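July, wax test notebook, entry 11

Continued with the oil samples for the Wodwood order. Yesterday evening I put the second coat on the ash pieces and left them on the rack by the window overnight. At half past eight this morning the ash was still a little sticky at the end grain. The oak was good already. I think the ash takes more oil into the ends and then gives it back slowly, so next time I will wipe the ends twice, the second time after one hour.

Batch 2709 of the Grasent hardener is thicker than the one we had in spring. I warmed the tin in a water bath before mixing and it became easy to stir. Please do not put the tin directly on the hot plate, the label became brown last time and we could not read the mixing ratio.

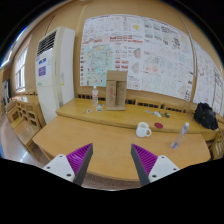
Weighed 157 g of oil for the new mix, hardener according to the sheet. The pot life should be up to 2 hours, but I would use it faster in this weather. After lunch the rest in the cup was already pulling threads, so I spread it in a thin layer on a tray to cure outside. Rags also outside, flat, as always.

Water drop test on the oak: no ring after ten minutes, a weak ring after one hour. Coffee is worse. The mark stays also after washing with soap. For a desk top this is maybe acceptable, for a kitchen I would not promise it.
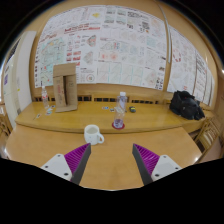
Sanding between coats: the grey pad gives a more even shine than the 320 paper, but it leaves fibres in the open pores of the ash. Must vacuum and then wipe with a dry cloth.

Still to do:
Third coat on ash, only half of the pieces, to compare.
Ask Wodwood if they want matt or satin, their letter says both.
Order gloves, size M is finished.
Repeat the coffee test after one full week of curing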